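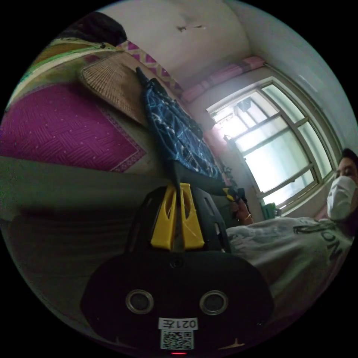
Small room, bed, window.

Home Fixtures Running Old Posts About Contact

OK quick one before I have to leave for work. Grodlow play Starkton on Saturday and I have thoughts, most of them nervous.

Last week was bad. We lost by 18 and it could have been more if their kicker had brought the right boots. Lineout was a mess. Oluf Bundgaard threw two straight over the back and then stopped looking at the bench. Scrum fine. Tackling, not fine. I was hoarse by halftime and my sister left early to beat the traffic, of which there was none.

Good news – Ásdís Juhl says Wilson Londoño trained Tuesday and the shoulder held up. If he starts at 12 we have somebody who can carry the ball straight for once. If he's on the bench again I will be writing a very differnt post on Sunday.

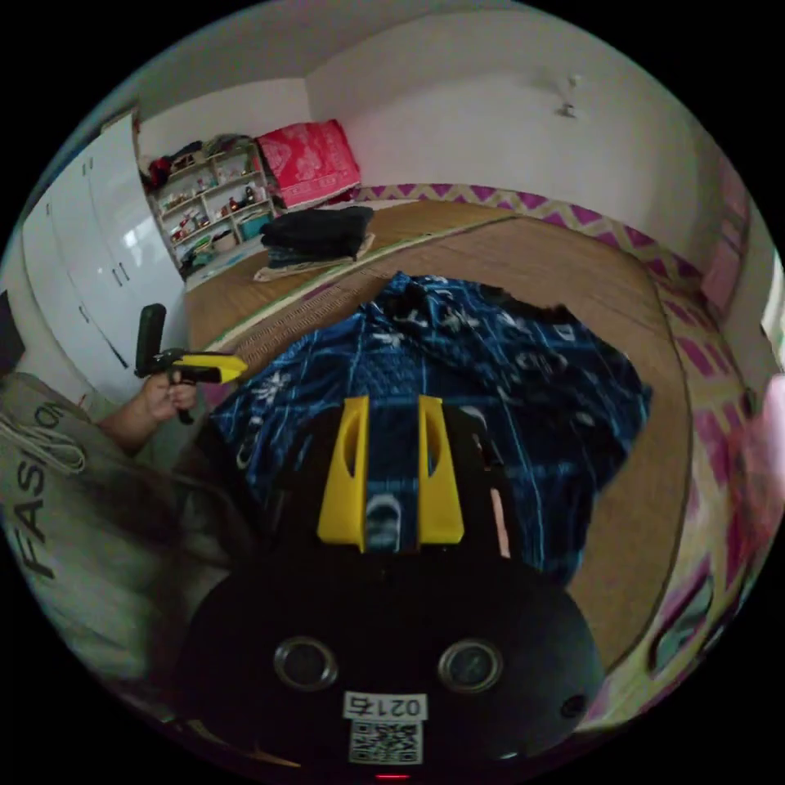 Getting to the ground

Parking at Ketilsson Field holds 150 cars and they let in way more than that last time. Take the bus. The number 6 stops right by the gate and runs late after games. Gate on the river side opens first. Bring cash for the chili stand, card reader was down all of last season and I don't trust it now.

They're hoping for 500 through the gate, which would be our best since the December game against Zisier. That one was sleet sideways and we still won, so maybe pray for sleet.

My team, for what its worth: same front row, Bundgaard keeps his place (just throw to the front, please), Londoño at 12, and the kid from the seconds on the wing. He's quick. He drops things but he's quick. Starkton like to kick long and chase, so whoever is at fullback needs to stay home and not go wandering up into the line like last week. That cost us the second try and probably the third.
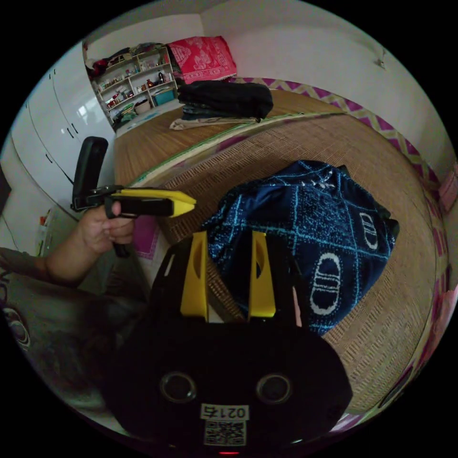

Do you need a ticket in advance?

Only for the covered stand. Everywhere else you pay at the gate, and kids get in free with an adult.

Prediction – Grodlow by 6. Heart talking. Will try to post the lineups Friday night if I get them in time, otherwise see you by the river gate, I'll be in the green hat.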